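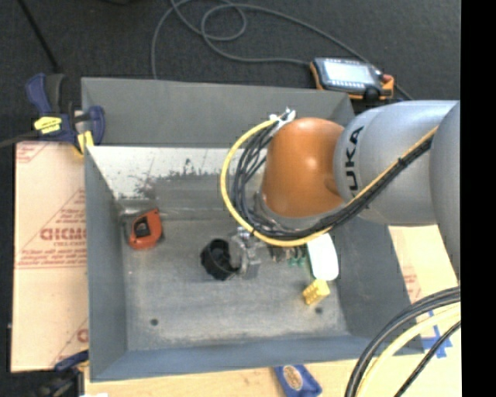
Why does a picking arm keep stopping with a fault when the program hasn't changed?

Check the cables before you blame the software. A hose or wire bundle that hangs in a loop by the wrist can catch on a part or on the lip of the bin, and the arm reads that drag as a collision and shuts itself down.

I know the sales pitch says otherwise. The Dremar add-on we tried in our shop was supposed to tell a snag from a real crash. In 42 stops it called every one a "payload error," and Thibault Chevalier spent most of September reweighing the gripper. The gripper was fine. A connector had been tugged half out of its socket.

Some tips, for whatever kind of arm you have:

Press the emergency stop before you put a hand in the bin. A paused arm can start again. I don't care what the screen says.

Look at where the slack goes when the wrist turns all the way both ways. Run it at 16 percent speed with the bin empty, then with junk in it. Tape measures, small blocks, anything with a lip or a hole will find a loose cable sooner or later.

One cable tie isn't strain relief. Tie the bundle in several places, leave enough slack for the full turn, and trim the tails flush so they don't scratch you.

Clamp the bin at more than one corner and tug it. If it slides, your taught positions are wrong and the gripper may go straight into a wall. Scuffs inside a bin are worth a look, but old scuffs tell you very little unless you wiped it down first.

Keep the pendant where you can reach it without leaning over the arm. Keep its cord out of your walking path too.

Zhenhua Song swears by the Clusell spring sleeve for holding cables close. It cost us 66 dollars and split at the bend. Plain hook-and-loop straps have held up better so far, though I wouldn't promise you a year out of them.

If the fault comes back after all that, write down the joint angles at each stop before you clear the message. Ours were nearly all at the same wrist position.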